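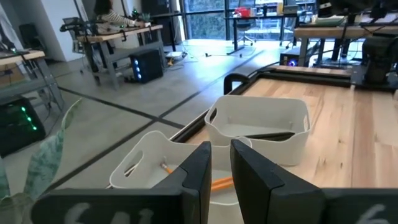
Drawing for Beginners at Noladora: your questions

We get a lot of lovely emails before each new term, and many of them ask the same things, so Agustina and Hollis have sat down with a pot of tea and tried to answer the usual ones. If yours isn't here, do write to us. We're slow on teaching days but we do reply!

I haven't drawn since school. Is that a problem?
Not in the least. Most people who come on the beginners' course say exactly this, often while still holding the door handle, and by the second week they're leaning over to see how their neighbour has managed a teapot. We start with lines and simple shapes (cups, pears, the odd shoe) and we spend a good long while on them before anybody is asked to draw a hand.

Who will be teaching me?
Agustina Medina takes the morning group and Hollis Baptiste takes the evening one. They follow the same plan, though Agustina is keener on charcoal and Hollis will talk about perspective for as long as you let him. You're welcome to swap between groups if you have a busy week, as long as you let us know the day before.

What does it cost?
The full term is £76, which covers tuition, paper and the use of our pencils. You can pay in two halves if that's easier, the second half being due by the middle of term. We don't offer single sessions on this course, as each week builds on the one before, but there are drop-in life drawing evenings listed on the main page.

What do I need to bring?
Yourself, and your reading glasses if you use them (we've had a few people draw an entire still life by guesswork). If you'd like your own sketchbook for practising at home, an ordinary A4 one is plenty. Please don't rush out and buy an expensive set of anything before you've tried ours, because you may find you only ever reach for two of them.

Which pencils should I use at home?
An HB and a 2B will see you through the first month, and a 4B is nice to have after that for the darker shadows. Add a putty rubber and a sharpener that gives you a decent long point. The softer the pencil, the more it smudges, so rest your hand on a scrap of clean paper as you go.

And what about paper?
Cheap cartridge paper is fine for practice, and we'd much rather you filled a cheap pad than saved a good one! For the final project we hand out a heavier sheet, 300gsm, which stands up to rubbing out and will take a little ink wash if you fancy trying it. You'll get two of these each, so there's room for a wobble.

What sort of things will we be drawing?
Everyday things, mostly: fruit, jugs, folded cloth, leaves. Leaves are harder than they look and also rather addictive, and we give them two whole weeks. Towards the end of term you choose your own subject, and people have brought in everything from a grandmother's mixing bowl to a very old pair of walking boots.
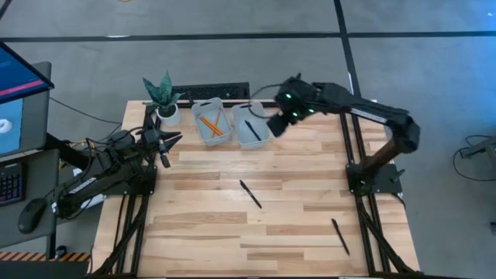
The pale wooden tabletop and a potted plant.

How many pages should I draw between classes?
There's no homework as such, but Agustina likes to suggest a page a day, however small or scruffy. One of last year's group filled 24 pages with nothing but onions, and by the last few they were really quite beautiful.

I'm left-handed. Does that matter?
Only for smudging, and for where you put your lamp. Work from right to left when you're shading and have the light coming over your right shoulder. Hollis is left-handed himself and will happily show you how he sets up.

What if I miss a week?
Send us a note and we'll email you the exercise sheet. If the other group has a spare chair, you can come along to that one and catch up. We can't refund missed weeks, I'm afraid, but we'll always try to squeeze you in somewhere.

Can my teenager come with me?
Yes, from 14 upwards, with an adult booked on the same course. Mothers and daughters, grandads and grandsons, we've had all sorts, and they're usually fiercely competitive about pears.

How do I find you?
We're at 41 Urnau Lane, up the side path and through the green door. The bell sticks a little, so give it a proper push. The morning group begins at 10am and the evening group at 7pm, and the kettle goes on a quarter of an hour before each.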